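4. Fitting the Flidlow under-sink water filter

Read section 3 before you start. You will need a 16 mm spanner, a towel and a small bowl.
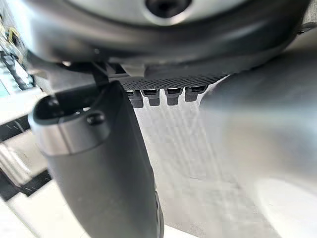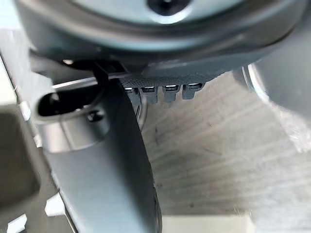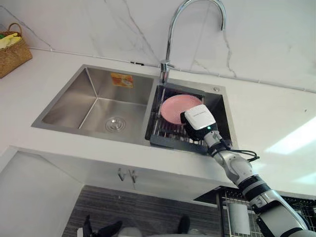

Last picture: double sink with the tap between the two bowls.

4.1 Turn off the cold supply at the stop valve. Open the tap until the flow stops.

4.2 Hold the bracket against the cabinet side, at least 300 mm above the cabinet floor. Mark the holes and fix with the two long screws.

4.3 Push the blue hose into the port marked IN and the white hose into OUT. Tug each one gently.

CAUTION: Do not use sealing tape on push-fit ports.

4.4 Screw in the Vistix cartridge by hand until it stops. Do not use a tool.

4.5 Open the stop valve slowly and check all joints for drips.

4.6 Run the cold tap for 10 minutes before drinking the water.

Note: Cloudy water on the first day is trapped air.

Change the cartridge every October. For hard water areas see page 31.

Revised 2024-05-02, J. Usmani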